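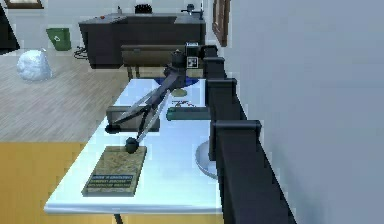
Speaker notes — Getting a small puzzle game into people's hands

Slide 1. Title

Good afternoon. I make puzzle games for phones at Nelevberg, a small studio. Today is about one game, Okton, and the character merchandise that came after it. I have 20 slides' worth of material and time for half of that, so I will skip the engine stuff. Ask me later if you want it.

Slide 2. What Okton is

You slide colored blocks down a hill so they land on the right shelf. Each level takes a minute or two. There is a round blue bird called Ngô who sits on the top shelf and reacts to what you do. He was a placeholder. We needed something to show the player a move was wrong, and a frowning bird was quick to draw.

(Play the short clip. No sound needed.)

Slide 3. Who played it

We aimed at adults on the train. Our store reviews told a different story. Parents were handing the phone to their kids in waiting rooms, and the kids wanted to see the bird get mad. Some of them lost on purpose. We had not planned for a player who wants to lose.

What we changed:
The bird got 5 new faces.
Losing a level no longer shows a big red message.
We took out the timer on the first world.

Slide 4. First test with families

We ran a test day on a Sunday at the library in Netasham. Sign-up was a sheet of paper on the door. I learned more from watching people's thumbs than from the survey. Small children press with the whole finger, flat, and our buttons were too close together. Make the targets bigger than you think you need. Test on an old phone with a cracked screen if you can get one.

(Pause here. People usually want to write this down.)

Slide 5. The stickers

We printed stickers as a thank-you for the testers. One sheet, 3 birds. Then people wrote in asking to buy them. We put up a page on our site and had 643 orders by the end of October. We were packing envelopes in the evenings and the game update slipped by a month. If you sell anything physical, decide before you open the page who is going to mail it.

Slide 6. Pencil cases, mugs, and a mistake

After the stickers we did a pencil case and a mug. The pencil case sold well. The mug did not. We had used the happy face on the mug, and everyone wanted the angry one. We still have boxes of happy mugs. There are a few on the back table, please take one.

Lesson for the slide: ask which face before you print.

Slide 7. Names on things

The most common request was a child's name next to the bird. We said no for a long time. When we tried it, we ordered lunch boxes with a blank white strip and printed the name ourselves on a label. It worked fine until the labels met a dishwasher. We replaced 1119 labels, free of charge, with a better kind. Ask for a sample and wash it for two weeks first.

Slide 8. Does merchandise bring players?

A little. We saw a small bump in downloads after the lunch boxes went out. I would not build a budget on it. Most people who bought something already had the game. What it did do is keep them around for the second world of levels, which came out late.

Slide 9. A cartoon?

We get asked this a lot. We made a test short, under two minutes, with no talking. It took longer than the whole first world of the game. It is on our site and people like it. There is no second one planned. A bird with one mood is fine in a game and hard work in a story — he needs somebody to be mad at.

(If running late, go straight to slide 10.)

Slide 10. Questions

Leave the contact page up. Likely questions: the cost of the printing, the age rating, and whether Okton is coming to consoles. The answer to the last one is not this year.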